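Filed under: Workplace / Simulation / Good practice
64 shares | 4 comments

Liliana Ferraro writes the rules that every simulated robot task at Lenside has to pass before it goes to the floor in Fuvotcombe. The rulebook was 2 pages when she started. She spoke to us in November.
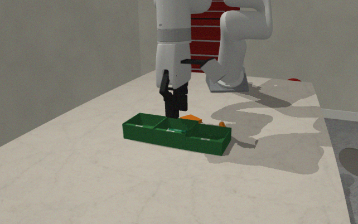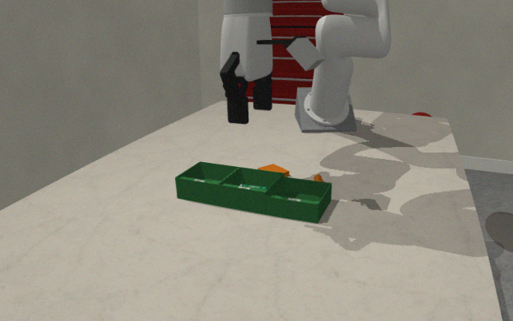
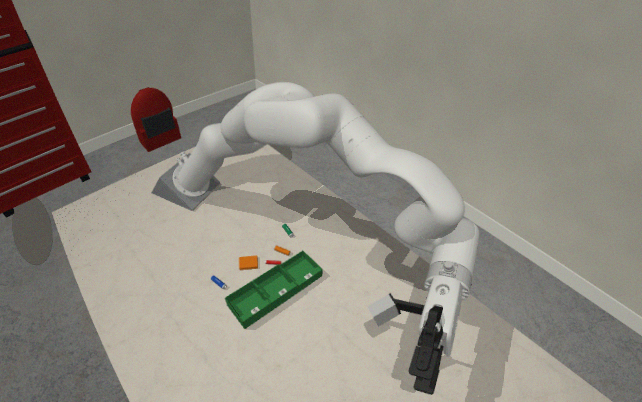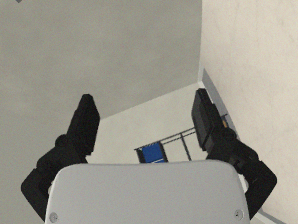
Simulated work at Lenside

"People think a simulation can be sloppy and the real cell will sort it out," Ferraro says. "We treat it like the real cell. If the arm goes through a tray wall on screen, that gets written up."

Her first rule is that a task must be written down before anyone runs it, including what counts as a finish. A part resting on a divider is a fail. So is a part in the right compartment with the fingers still closed on it.

The second rule covers views. Reviewers have to watch a run from more than one camera. "One view hides things. I passed a run at Marchetti once on a single view, and I had to take it back."

Her colleague Adelmo Greco keeps the log, which now holds over 980 runs. Failed runs stay in it. Greco was against that at first, he says, mainly for the storage. "Then we had a dispute with the Sorkalham team about release height, and the failed ones settled it."

Ferraro would like the starting positions changed more often. Operators get used to one layout and so do the programs. She has a draft on that, but it needs Greco's signature and he wants shorter wording.

Contact the editors | Copyright Fuvotcombe Trade Notes | Back to top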